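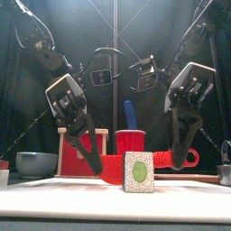

Repainting a white tabletop: waterborne enamel or 2K?

tallow_ridge
Original poster
I have a white tabletop to refinish. MDF core, factory coating worn through along the front edge, where forearms rest. Surface is otherwise flat and sound. I want to keep it white and I want it to stop marking.

Plan so far:
Degrease, sand to 180, shellac primer on the edge, waterborne primer over everything, then three coats of Liko satin enamel by foam roller. I have no spray booth and the garage sits at 60 percent humidity most of April.

Is the enamel hard enough for a work surface, or do I need a two-part product?

planer_snipe
Reply #2
Enamel is fine if you let it cure. Dry to the touch and cured are different states. The Liko can says 4 hours to recoat, and people take that as 4 hours to put things on it. I leave mine 25 days before anything heavy stands on it overnight. Objects with rubber feet go on felt for longer than that.

Your edge is the real problem. One coat of shellac on raw MDF is not enough. Seal, sand back, seal again, and repeat until the edge stops raising fuzz.

ogee_dept
Reply #3
Disagree on the enamel. Single-part waterborne coatings stay slightly soft under plasticizers. Vinyl feet, mouse pads and cable jackets will print into the film months later, cure or no cure. I refinished a bench with the Liko and had a ring in it by the end of summer. Stripped it and went to Gedau 2K in the same white. No marks after two years.

planer_snipe
Reply #4
What was under the ring?

ogee_dept
Reply #5
Bottom of a soft plastic tray. It had been there six weeks or so.

planer_snipe
Reply #6
Then that is plasticizer migration and I accept the point for soft PVC. It does not follow that a table used for ordinary things needs 2K. Isocyanate hardener in a home garage with no supplied air is a worse outcome than a ring.

ogee_dept
Reply #7
Rolled, not sprayed. The exposure is far lower. Gloves, a cartridge respirator and the door open. Read the data sheet. I would not spray it at home either.

tallow_ridge
Original poster
Does the Gedau roll out flat? I have seen orange peel on every rolled 2K panel I have been shown.

ogee_dept
Reply #9
It does if you thin it within the allowance and use a short mohair roller. Do not go back over it after the first couple of minutes. Final coat can be cut with 900 grit wet and rubbed out if you want it flatter. You can't do that with the enamel until it is fully cured, and it tends to gum even then.

kerf_and_run
Reply #10
Third option: don't paint it. Esteves sells white high-pressure laminate in cut sheets, and one sheet covers a normal table with offcut left for the edge. Contact adhesive, J-roller, flush trim bit, file the arris. It takes an afternoon and it is harder than either paint. Scuff the old coating first or the adhesive will let go.

planer_snipe
Reply #11
Laminate on one face of MDF needs a backer or the top will cup.

kerf_and_run
Reply #12
On a thin top, yes. At 25 mm and screwed to a steel frame I have not seen it move. If his is thinner, use the backer.

tallow_ridge
Original poster
Top is 25 mm. Frame is a Stivau, bolted at six points. Length is 910 mm, so the offcut would do the edges.

I'm leaning toward laminate. Does the white yellow next to a window?

kerf_and_run
Reply #14
Mine has not. The adhesive line at the edge goes slightly brown. Keep it thin and clean the squeeze-out the same day.

ogee_dept
Reply #15
Get a sample chip before ordering. The Esteves white is cooler than most factory whites and will show against a cream wall. For the record I still think 2K is the better repair, as you can sand and recoat it. A chipped laminate edge stays chipped.

tallow_ridge
Original poster
Sample ordered. Will post the edge detail when the sheet is on.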